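11 Mar 2022

Render node, noise and fan log. Continues the February pages.

Swapped the rear exhaust fan for the Altance unit after the bearing on the old one started to whine. New fan seated, four rubber mounts, no washers. Left the case side panel off for the first run and put it back for the second. Idle speed 1,286 rpm with the panel on. Under load it climbs to 2,000 and stays there, no hunting.

Load for both runs was the usual mixed batch from the Risamis folder, 326 stills, written to the local disk and not to Drusby. Drusby was still copying the Mancuso backups and I did not want the network in the timing. 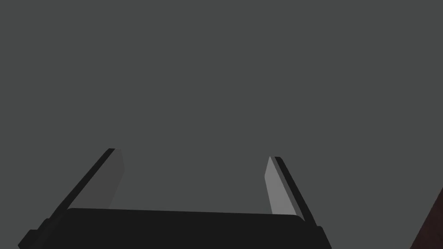 Run 1, panel off. Flat gray background, gripper at bottom.

Dust filter on the front intake was worse than expected. Vacuumed, rinsed, left on the rack. Osvaldo Morelli has the spare but it is the older size and does not clip in on the left side. Ran without a filter today. Refit before anything long is queued.

Paste on the CPU not touched. Birsen Kırmızıgül thinks it is due – she redid hers at the same age and gained 6 degrees. Will do it when the board is out for the other job.
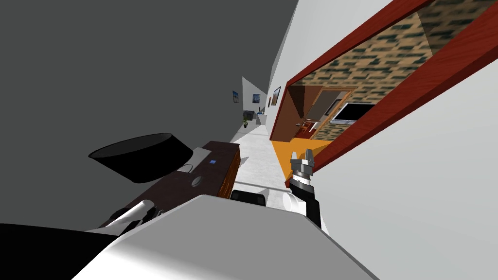 Run 2, panel on. Tilted corridor view, doorway with reddish-brown frame.

Whine is gone in both runs. There is still a faint buzz with the panel on, which stops when I press near the top rear screw. Probably the panel and not the fan. Foam strip to try, 3 mm if we have it.

Open: filter, foam strip, paste. Old fan is in the scrap bin, cable cut off and kept.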